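Hou Gripper Hose Guard (replacement part, clip-on)
Sold by Postetero, Wernport. Part no. 3063
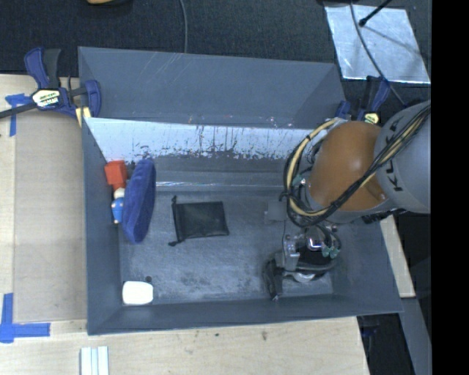
Why we make this thing

I'm Selma, I run the small parts side of Postetero, and I'll tell you straight up that this product exists because of a fault we had on our own bench. We do bin picking there with toys and household stuff – plush things, a drawstring pouch, little figurines – and the arm has to go down past the walls of a big gray bin all day long. The air hoses go along for the ride. In April one of them gave up.

It didn't burst, which would have been easier! It got a tiny split where the hose bends back on itself under the wrist, and it only leaked when the wrist was turned most of the way around. So the gripper would close, lift, turn, and let go. Tolera Degefa spent two days convinced it was the gripping force. Jingyi Lu thought it was the pouch (slippery, to be fair). I blamed the software, as usual. We got 30 drops in one shift before Cuiping Peng shut off the compressor fan and heard the hiss.

The dropped toys were no big deal. What bothered me was that the gripper lost its hold partway through a move with no alarm at all, and we also lift metal parts on the same cell. I didn't want to find out what that looks like with somebody leaning in.

What you get

The guard is a split sleeve that clips over the bend in the hose, plus two straps and a little inline pressure switch. The sleeve keeps the hose from folding too tight and takes the rubbing when it brushes a bin wall. The switch is the part I care about. If the air drops while the gripper is closed, it opens a contact, and you wire that to whatever stops your arm. Please do wire it. We've had people fit the sleeve and leave the switch in the bag.

Length: 170 mm
Color: black
Fits: Rosov single and double hose kits, and most plain air hose of the same size
In the bag: sleeve, two straps, switch, printed sheet
Not in the bag: hose, fittings, cable for the switch

Putting it on

Lock out the arm and bleed the air first, all of it. Wenjie Fan wrote the printed sheet and it has good drawings, so I won't repeat the whole thing. Leave the straps loose until you've jogged the wrist by hand speed through its full turn both ways, then snug them up. If the hose goes tight anywhere, slide the sleeve back a little and try again. Don't pull the straps so hard they dent the hose (I did this on my first one and made a brand new leak).

If your hose already leaks

Replace it. The sleeve is no bandage, and tape isn't one either. Old hose with shiny or whitish spots on the outside of the bend should go in the trash even if it still holds air.

A note on older switches

Bags marked batch 773 had a switch that could stick closed, meaning it would miss a pressure drop. Everything shipped after 6 July 2018 has the new one. If you have a 773 bag, stop using the switch and write to me at the shop with the part number, and I'll mail you a new one free – no need to send the old one back.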